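Flovo (robot learning method)

Flovo is a method for teaching two-armed robots to handle everyday objects from recordings of people working with handheld grippers. It was developed at the Gerlach laboratory by a group led by Nusrat Jafri and first described in March 2022. The method is best known for its results on soft materials such as cloth, where earlier hand-programmed approaches had made slow progress.

Contents
1 Background
2 Method
3 Results
4 Recording sessions
5 Limitations
6 See also

Background

Teaching a robot by example usually means steering the robot itself, either by pushing its arms around or by driving them from a distance. Both work, and both are slow. A person folding a towel through a pair of remote-controlled arms may need several times as long as with bare hands, and the motions come out stiff. Handheld grippers offer a lovely shortcut. The person holds the robot's fingers directly, feels the weight and drag of the object, and moves at close to a natural pace, while the arms stay out of it until later.

The difficulty is that a human body and a robot body do not reach in the same way. A motion that is easy for a shoulder and wrist can be impossible for an arm bolted to a base. Earlier projects dealt with this by throwing away every recording the robot could not copy exactly. Jafri's group noticed how much good material was being lost, and Flovo grew out of the attempt to save it.

Method

Flovo splits each recording into short stretches, with a cut wherever either gripper opens or closes. Within a stretch, the method keeps track of two things: where each gripper is relative to the other, and where both are relative to the object. The position of the person's body is ignored. A planning step called Goditz then looks for arm motions that keep those relations intact, and it is free to slow down, shift sideways or swap the order of two independent moves.

The second part is a policy, a trained network that takes in camera views and gives out the next gripper motion. It is trained on the stretches and not on whole recordings, so a clumsy start does not spoil a beautiful finish. This is perhaps the most attractive idea in the whole method – one long, messy session can still yield dozens of clean pieces.

Results

The first study used 400 recordings of cloth tasks: picking up, flattening, folding in half and passing from one gripper to the other. After training, the robot finished 90 percent of its folding trials. The same network trained on whole recordings did clearly worse, mostly on trials that began with the cloth bunched up. A later set of 1000 recordings added trays, lids and small containers, and is known as the Ninen set.

What delighted many readers was the way the robot recovered. When a corner slipped out, it often went back and took hold again, a behavior that appears in many of the human recordings but had not been marked or rewarded in any way.

Recording sessions

Sessions take place at a table with a camera mounted at head height, so that the view resembles what the robot later sees from its own head. The operator holds one gripper in each hand, and cloth and rigid objects may share the tabletop.

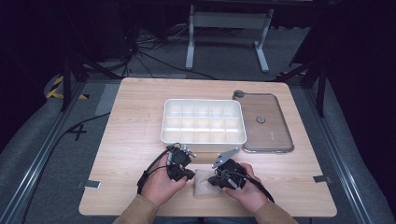
Two handheld grippers with a beige cloth between them; an empty compartment tray and a clear lid are also on the table.

Operators are asked to work at their own speed and to carry on after a slip. Lighting and table position are changed between sessions – a policy trained in one fixed setting tends to fail as soon as the table moves.

Limitations

Flovo does not measure force, so tasks that depend on pressing hard or feeling for a click remain out of reach. Thin, shiny fabrics are also a problem, as their edges are hard to find in the camera view. The group's published plan runs to 2029 and lists touch sensing as its next major step.

See also

Goditz (motion planner)
Imitation learning
Ninen set

Last edited 2022-05-11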